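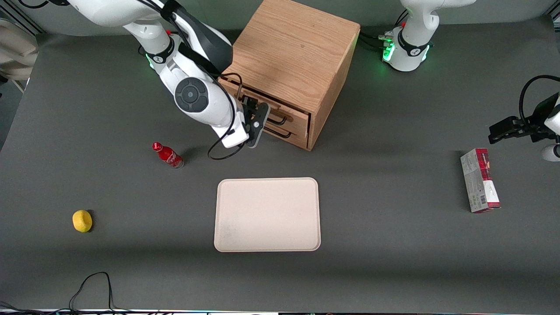

Small Cabinets and Drawers — Gallery
December 2, 2018

Welcome to our gallery page. In these pages I collect the small furniture that we use on the table and on the shelf. I am not a professional carpenter, but since many years I like drawers, and I wish to show them with a few words for each.

Two-drawer cabinet, honey-colored wood
One drawer up, one drawer down, and a big flat top. The grain is easy to see, and I think it would be a pity to paint it.

The handles
Slim dark metal bars, one for each drawer. I prefer a bar to a round knob, because two fingers can go behind it without searching. Dark metal on light wood is also a combination which I never get tired of.

The top
A square top gives a good place for a lamp or a plant. Please put a small cloth under the plant pot. I learned this with my first cabinet, and the ring is still there after 14 years.

Inside the drawers
Raíssa Dantas keeps her sewing thread in the upper drawer and the buttons in the lower one. I do the opposite with my own things — the heavy ones go down, so the cabinet stands more quiet when I pull.

Care
Twice in a year I wipe the wood with a soft cloth and very little oil, always in the direction of the grain. When a drawer becomes difficult to move, I rub a candle on the runners. In August, when the air is humid, I must do it more often.

Thanks
Florencio Tejada corrected the names of the woods in our older albums, and Hamish Sutcliffe lent me his book about drawer joints, 342 pages, which I have read two times.

If you have a small cabinet at home and want to write about it for the Privel gallery, please send us a few lines with its measurements. The next album will be about boxes with lids.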